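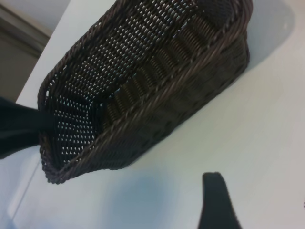

Wrist cam, one finger over the braided rim. The basket again, yes. Thread on what we found 1/

So. Wieczorek write-up is finally out of my hands and people keep asking what the basket work was for. Short version: can you teach a policy to pick up a thing with a rim using FEWER demos, if you choose where the demos start from. Answer: mostly yes. 2/

Longer version. Everyone I know collects demos the same way. Arm goes home, arm comes down, grasp, lift, reset. You get hundreds of near identical approaches and a policy that is brilliant from home and hopeless from two inches to the left. 3/

What we did at Botutstead: start the arm already close. Tilted, off centre, one finger nearly on the rim, whatever. Operator only does the last bit. Short demos, quick resets. We called them stubs and the name stuck, sorry. 4/

Two sets. 345 full demos the old way. Then 50 full ones plus a pile of stubs, matched for operator time, NOT for number of demos. That matters, please don't quote it as "50 beats 345", I will find you. 5/

Same network, same training length, same wrist view going in. Only the data changed. Elaheh Nouri ran the evals so I couldn't fiddle with the starts, and she picked some really nasty ones. 6/

Results. From home the two are level, can't tell them apart. From the odd starts the stub policy wins by 37 points. I reran it in February thinking I'd mixed up the checkpoints. Hadn't. 7/

Why a woven basket: the rim is thick and twisty, the weave is full of little holes with the table showing through, and close up on a wrist camera everything looks like everything else. Boxes were too easy. We did boxes first, both policies just did it, no paper in that. 8/ 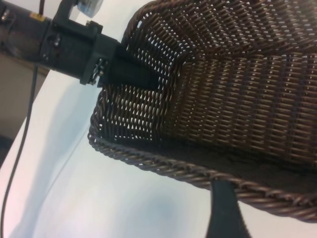
The failure I care about most is the finger landing outside the wall instead of inside. From far off you can see which side you're on. Up close it's weave, weave, more weave, and the old policy would just commit and shove the thing across the table. Stubs cut that right down becuase half of them start in exactly that muddle. 9/

What didn't work: stubs only. No full demos at all. Policy gets lovely at the last bit and has no idea how to get there. Drifts about over the table like it's lost its keys. You need some full ones, we don't know the minimum, 50 was what we had time for. 10/

Also didn't work: generating the starts with a script. Thought it'd be cleverer than a person. It gave us loads of poses nobody would ever end up in and the operators hated them. Hand picked starts did better. Slightly annoying result tbh, less automatic than I wanted. 11/

Caveats, before the replies. One arm. One gripper. One kind of rim. 2 operators, both of whom had done this for ages. Cliltholm are trying it with new operators and I'd wait for theirs before changing your whole setup. 12/

Someone asked if you can get the same thing by adding noise to the full demos. Tried it. Helps a bit, nowhere near as much. I think the operator's correction is the useful part, noise on its own has no correction in it. That's a guess, haven't tested it properly. 13/

Practical tip if you try this: write down the start pose every single time. We didn't for the first batch and had to dig them all out of the logs afterwards. Three evenings gone. 14/

Data will go up on the Flokville page once I've sorted the file names, which are a disgrace. Code same place. Starts and scores for every eval run included, teh bad ones too. 15/

Next is lids. Pray for me. Questions below, will answer after 4pm, got a reset to babysit 16/16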